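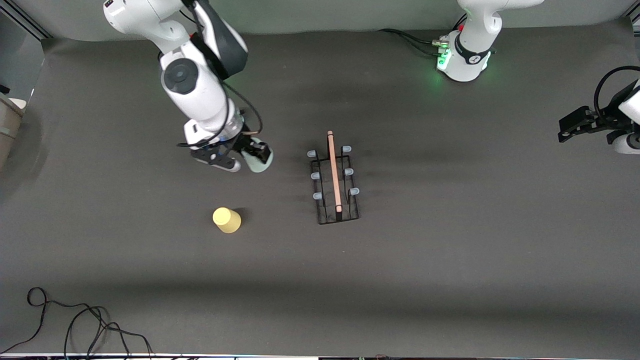 Dark grey fabric on the table, with a black wire rack and a small yellow cup.

Drimari table cover, woven, dark grey
Reviewed 21st September

Drimari sells this cover as a general-purpose surface for desks, sewing tables and workbenches. It is a woven polyester face bonded to a thin foam layer, supplied on a cardboard tube. The version reviewed is the longest in the range, with a stated length of 1899 mm. It measured to within 2 mm of that along both long edges, and the corners were square. Covers from other suppliers often arrive with one end cut on a slight diagonal, so this is worth recording.

Fitting

The cover can be laid loose, clipped at the edges or glued. I started with it loose. Fabric stored on a tube keeps a curl, and the instruction sheet recommends leaving it face down overnight under weight. That took out most of it. One end still lifted slightly the next morning and needed a second night.

Loose laying is adequate for writing and computer use. For anything that involves pushing across the surface, such as cutting out a pattern or planing a small part, the cover creeps. The optional edge clips fix this but are made for tops up to a certain thickness, and the packaging does not say what it is. They would not go over my bench, so I folded the cover under and used 5 upholstery tacks along the back edge. The fold is bulky at the corners. Trimming the foam out of the turned section first gives a flatter result, and a sharp blade is essential because the foam drags.

Glue was not tested. The sheet warns that solvent adhesives will attack the foam.

Surface

The weave is fine enough to write on through two sheets of paper. A single sheet picks up the texture under a ballpoint. Small items do not roll or slide as they do on melamine, and the sound of tools being put down is much reduced.

Colour is the main practical decision. The Cele line from the same maker uses the same backing in lighter shades, and I had a sample piece of the pale one for comparison. Pencil marks and graphite dust show on it straight away. Dark grey hides both, but shows lint, sawdust and thread ends. Glare under a desk lamp is low on either.

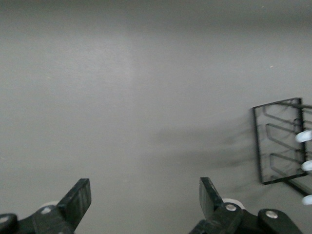 A lint roller deals with most of it. Vacuuming with a brush head is quicker over the full length, provided the cover is fixed down; laid loose, it lifts into the nozzle. Fine sanding dust works into the weave and takes several passes.

Spills

Water beads for a short time, then soaks in. Blotted promptly, it left no ring. Black tea left a faint one that came out with diluted dishwashing liquid. Machine oil is the weak point. A drop from a sewing machine spread to the size of a coin and has stayed, visible at a low angle as a darker patch. Anyone working with oil should keep a tray under the job.

Heat tolerance is poor – the foam softens well before the face shows damage. It should not be used as an ironing surface.

Wear

I have had the cover in use since March. There is light pilling where my forearms rest and some compression of the foam under the sewing machine feet. The compression had not recovered a week after the machine was moved. The cut edges have not frayed, although the tacked edge is starting to pull at one point.

Comparison

The nearest alternative is the Kudlow bench felt, which is thicker at 4 mm, lies flat from the start and does not creep nearly as much. It sheds fibre for the first few weeks, though, and is only sold in short lengths, so a long table needs a join. Soria makes a vinyl-faced cover that wipes clean and handles oil without trouble, but it is slippery and noticeably shiny under a lamp.

For sewing, paper craft and general desk use the Drimari is the better choice of the three. For oily or hot work, buy the Soria or leave the bench bare. The clips are not worth the extra cost unless the maker can confirm that they fit your table.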